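How to Judge Whether a Machine Can Do a Household Chore

4 min read

Claims about home robots are hard to compare. One vendor shows an arm folding a towel, another shows a base unit carrying a cup. The procedure below is the one we use at Stimow to score a chore before testing any hardware on it. It needs a stopwatch, a notebook and a person who does the chore normally.

Step 1. Pick a chore with a clear end state

"Tidy the desk" has no agreed finish. "Phone on charge" does. Write the end state in one line and do not change it during the test.

Step 2. Break it into contacts

List each moment when something is gripped, released, pushed or inserted. Plugging in a small device usually gives:

- find the loose end of the cable
- grip it behind the connector
- pick up the device and turn the port toward the cable
- align, insert, stop pushing

Ignore walking and reaching for now. Current arms handle free motion well. Contact is where the failures collect.

Step 3. Record the human baseline

Have the person do the chore 20 times at normal speed in the usual room, with the usual clutter left in place. A cleared bench gives a number that will not hold anywhere else. Note the median time and every retry.

Step 4. Mark the soft parts

Cables, straps, bags and cloth change shape when touched. Score one point for each soft item the hands must hold and one for each that lies close enough to snag. In the charging case, the cable is held in one hand and the device in the other, and a backpack strap runs across the desktop toward both. Score that as 2.

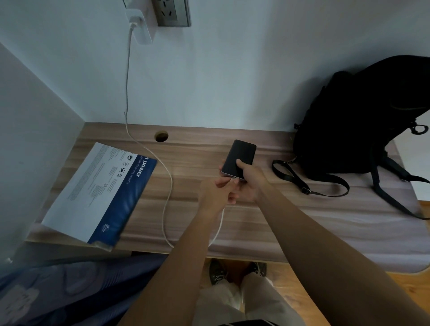

Step 5. Run the machine

Use the same room and the same end state. Allow 10 attempts per start position and move the cable between positions. Count an attempt as failed if a person touches anything. Teleoperated runs go in a separate column – they test the gripper, and say little about the software.

Step 6. Read the result

On our scale, a success rate under 65 percent means the chore is not ready, whatever the best run looked like. Our Condham test flat put the Fenero arm below that line on cable insertion and well above it on moving rigid boxes. Repeat the test after any change to the gripper or the control software.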